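Hair dryer

A hair dryer (also blow dryer) is an electric appliance that blows air over damp hair so that the water in it evaporates more quickly. Most household models are held in one hand and have a fan, a heating element and at least one switch. They are often kept with other grooming things on a dressing table, a shelf or a bathroom cabinet.

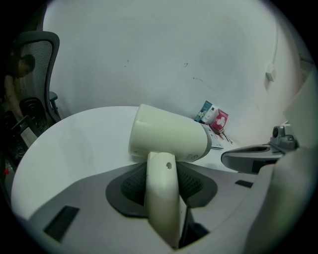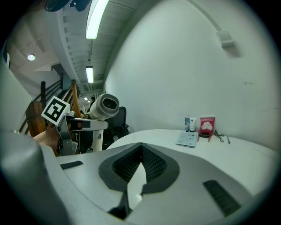
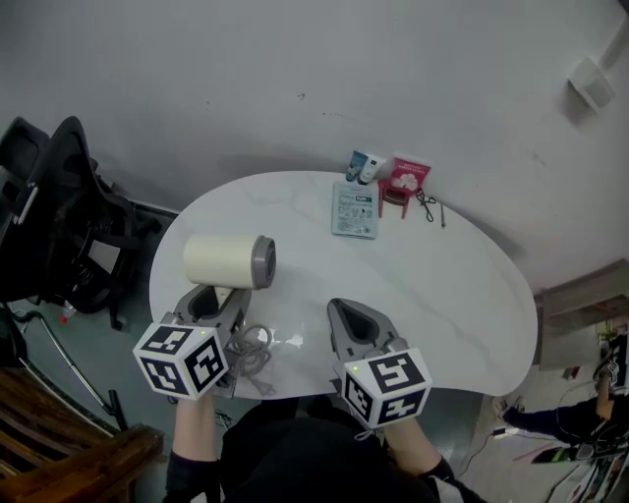 The usual shape of a hand-held dryer is that of a pistol, with a barrel and a handle set at an angle to it. Air is drawn in at the rear of the barrel, passes over the heating element and leaves at the front. Compact dryers keep the same layout on a smaller scale. The cream-coloured one in the first picture has a short rounded barrel with a silver-grey band near its front and a straight handle of the same cream as the shell. On some makes the handle folds against the barrel for packing, and on others it can be taken off.

Parts

The fan is driven by a small motor, mounted either behind the heating element or, in some newer designs, in the handle. The heating element is a coil of resistance wire, commonly an alloy of nickel and chromium, wound on a board of heat-resistant material such as mica. A thermal cut-out switches the element off if the air flow is blocked. The rear intake is covered by a grille or fine mesh which keeps hair out of the fan and collects lint.

Attachments fit over the front of the barrel. A concentrator is a flat nozzle that narrows the stream of air and is used for straightening. A diffuser is a wide, perforated bowl that spreads the air and is used on curly hair.

Size and power

Dryers sold for home use are rated by the power they draw. Small travel models are often rated at 1000 watts or so, and full-sized ones at up to twice that or more. A higher rating does not always mean faster drying, as the volume of air moved also matters. Travel models may have a dual-voltage switch. A dryer without one should not be used on a supply it was not made for, even with a plug adaptor.

Use

Hair is normally towelled first. The dryer is held a hand's width or more from the head and kept moving, with the air directed from the roots towards the ends. Many dryers have 2 heat settings and a cool button, which is pressed at the end to set the style.

Storage and care

The cable is the part most often damaged. Winding it tightly round the handle strains the wires where they enter the body – a loose coil laid beside the dryer is better. The intake should be cleared of lint with a soft brush when the appliance is unplugged and cold. A dryer should not be put away in a drawer while it is still warm, or left where it can fall into water.

On a shared dressing table the dryer is commonly laid at the front, where it can be picked up, and small things such as tubes, boxed cosmetics and eyelash curlers are stood along the back. In a household guide issued at Medano, Lizelle Pillay and Nosipho Pillay recommend a round or oval table for this in a narrow room, as there are no corners to catch the cable on. They also advise against keeping aerosols next to a dryer.

Disposal

Hair dryers count as small electrical waste in many countries and should not go in the household bin. Those that still work can often be given away after a safety check.

See also: hair straightener, curling tongs, hood dryer, dressing table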